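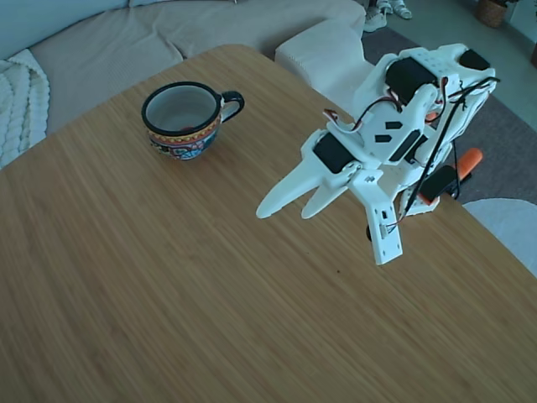

Revision of the second novel, Praltus, has reached its final stage, and readers of this blog are entitled to a report on its progress. The manuscript was set aside in May so that it could be read again with some distance. Work resumed this month at the bamboo table, with the black-rimmed cup and its blue and red swirls within reach, and proceeds at a rate of 10 pages each morning. The opening has been shortened by 2586 words. Two chapters set in the harbor town of Stedutetti have been combined, and the narrator's letters now appear in the order in which they were written. 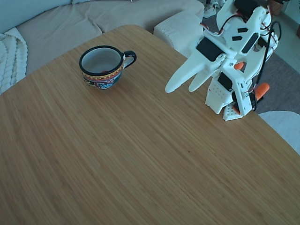
Eline Giraldo

24 August 2018

The draft currently stands at 206 pages, of which 60 remain to be corrected. Comments from early readers have been considered individually. Most of them concerned the ending, which will be kept, although the last conversation will be moved outdoors. Posts on this blog will appear once a week until the corrections are complete. Questions about the first novel may still be left in the comments, and replies will be posted on weekends.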